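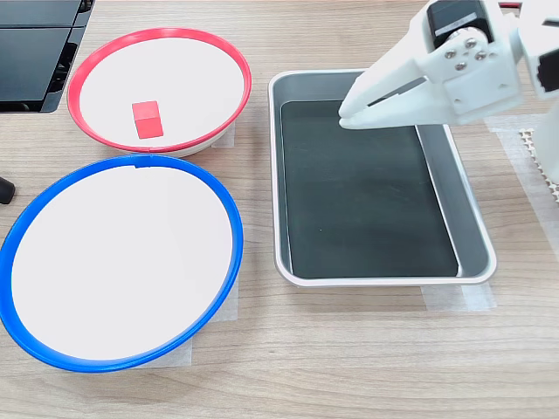 Red cube in the red-rimmed bowl, blue-rimmed bowl empty, metal tray to the right.

Mullbridge Bowls and Tray, version 2

Welcome, and thank you for taking the time to read the card before opening the folders. Mullbridge Bowls and Tray is a small collection of pictures and short written notes to do with putting things away on a table. There are two bowls, a tray, and a little block that has to live in one of them. It's a modest subject, and we've grown very fond of it.

What's in the collection

The release holds 310 pictures, sorted into 13 folders, one folder per layout of the table. A layout is simply where the bowls and the tray sit in relation to each other. Each folder has a plain text file called notes.txt with one line per picture, saying which container the cube is in and anything else we thought worth writing down at the time. Some of the lines are three words long and some wander on a bit. We've left them as they were, apart from fixing spelling.

The things on the table

Red-rimmed bowl. Shallow and white inside, with a bright red rim. The notes call it "red bowl" throughout, even though most of it is white. Please don't go looking for an all-red bowl, there isn't one in the set.

Blue-rimmed bowl. Larger than the red one, also plain white inside, with a thick cobalt-blue rim. There's a small notch or seam in the rim, and in the layout at the top of this page it sits on the side nearest the red bowl. It makes a handy landmark if you're trying to work out whether a bowl has been turned between layouts.

Tray. Rectangular and metal. The notes say "tray" and leave it at that. Version 1 called it "tin" in some folders and "dish" in others, and a kind reader pointed out that this made it sound as if we owned three of them.

Cube. Small, solid and red. Its colour is close enough to the red rim that a simple colour search will often pick up both, so go by shape or position if you need to find the cube by itself.

Table. Light wood-grain, in pale beige and tan with faint horizontal streaks. The streaks are useful for checking that a picture is the right way up.

Tape

The bowls are held in place with strips of translucent tape, and you'll see bits of it peeking out past the lower right of both bowls in the layout shown. It's easy to mistake for a shiny patch on the wood. Tape isn't labelled anywhere and doesn't count as an object in the notes.

If you're setting up something similar at home or in a classroom, do tape your bowls down before you begin - we skipped it for our first tries and spent a whole November afternoon nudging things back to where they belonged. Press the strip flat with a thumbnail, and peel it off slowly at the end of the day.

Words used in the notes

in red / in blue / in tray: the cube is resting inside that container.
on table: the cube is on the wood, outside all three.
edge: the cube is touching a rim and we couldn't agree on what to call it. There are 9 of these and they're all marked, so you can leave them out if you'd like a cleaner set.
empty: used for a container with nothing in it. We don't write "empty" for every container every time, so a missing "empty" doesn't mean something is in there.

Left and right always mean left and right as you look at the picture.

Folder names

The layouts are grouped under three headings. The Rosteck layouts have both bowls on the left and the tray on the right. The Yao layouts put the tray between the bowls, and the Preko layouts have everything pushed close together, which is fussier to label but a good deal more like a real kitchen bench. The names were picked for the folders early on and have no deeper meaning.

Good uses, and some less good ones

We had in mind people who want a small, friendly set for practising descriptions: what's inside what, what's beside what, which bowl is bigger. It would suit a labelling exercise or a lesson on position words too. It's far too narrow to teach anyone about bowls in general, and the sizes in centimetres aren't recorded, so please don't try to work them out from the pictures.

Changes since version 1

The tray has one name now. The "edge" label is new. Two of the Preko folders had their notes swapped, and they've been put right. A few near-identical pictures were taken out, so file numbers skip here and there.

Corrections

If you find a line that doesn't match its picture, send the folder name and file number through the Mullbridge project page and we'll have a look. Small corrections are as welcome as big ones, and they'll be listed in this section with the next release.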